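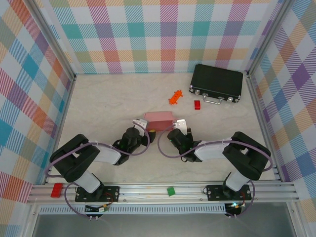
Figure 3. The bimanual cell with its three patterned walls fitted. Both arms are bolted to the aluminum rail at the front of the workspace.

3.2 Cell Setup and Upkeep

All trials were run in a single cell, which we call Oddale. Two arms stand on black mounting plates bolted to a grooved aluminum rail and reach inward over the floor (Figure 3). The rail lets either plate slide sideways after its screws are loosened. We fixed the spacing before the first trial and marked it on the rail with a scribe line. The screws are checked with a torque driver every Friday, and any plate that has moved is set back to its line before the arms are powered.

The walls are fabric panels held at the back corners by aluminum posts. Plaid was used for the trials reported here. The panels can be changed without touching the arms, and a change takes 13 minutes, including the check of the camera view that follows it. Creases in the fabric were a problem in early runs, as they moved when the room fans came on. We now steam each panel and pull it tight before clipping it to the post.

Cable routing took more work than we expected. Each arm has a purple cable that follows the upper link and hangs in a wide loop, so that the wrist can turn through its full range. In our first layout, taken from the Kurnon cell, the cable was tied close to the link at two points. It pulled on the wrist connector during long reaches, and we replaced one connector after 40 hours of use. With the longer loop, no connector was replaced over the remaining 684 trials. The loop must stay clear of the floor objects when the arm is folded back, and the operator checks this by hand at the start of each session.

The small electronics boards are mounted under the plates, below the rail, where they can be reached from the front. A board can be swapped by removing its connectors and two clips. After any swap we rerun the Ziter joint calibration on the affected arm and then bring both grippers to a shared test point near the middle of the floor. If the fingertips miss each other by more than the limit given in Mousavi, the calibration is repeated. This was needed twice, both times on the left arm.

Objects are placed by hand between trials, with both arms stopped. Their positions are drawn from a list of 40 layouts.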